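Moving from Hastmont to Laltbridge with a kid in 3rd grade, what about school supplies?

dobos_mom
Posted 11/8/23
We're moving to Laltbridge over winter break and my son will start at the elementary school there in the middle of the year. His school in Hastmont gave us one list in July and that was it. Does Laltbridge do shared supplies or does each kid keep their own? I don't want to buy 16 glue sticks twice.

flanville_dad
Shared, at least through 2nd. Everything goes in a bin and your name doesn't matter. From 3rd up it depends on the teacher. Email the office before you buy anything.

kettle9
I don't agree with emailing the office. They send you the same PDF that's on the website and it's out of date. Email the teacher once you have a name.

flanville_dad
You don't get a name until the week before, and then you're shopping with 2 days to go. The PDF was fine for us.

kettle9
Ours asked for 9 folders. She used three.

rowan_t
We keep a small set at home no matter what the school does. Homework comes back in pencil and the whiteboard practice needs a marker and something to wipe with, so I quit sending those back and forth in the backpack. One flat case with a lid, and it stays on the table.

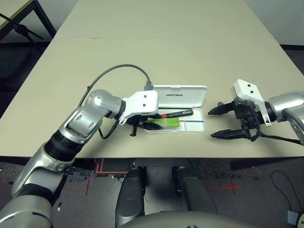 Jolán Vida
I'd skip the home set until he has been there a month. We bought one when we moved from Flanville and the new teacher did all the spelling practice on paper. The markers dried out in a drawer.

rowan_t
Fair, but ours get used for math facts too. Store them flat and they last.

dobos_mom
Thanks. Is there a fee instead of a list anywhere? My sister's district charges some $30 and buys everything.

flanville_dad
Not in Laltbridge. They talked about it and parents voted it down.

kettle9
There wasn't a vote. It was a survey, and I never got it.

flanville_dad
OK, a survey. Same result, there's no fee.

dobos_mom
I'll send him with pencils and a notebook and wait for the teacher on the rest. Does anyone know if they provide headphones?

Jolán Vida
No, bring your own. Wired, with a name label on the cord.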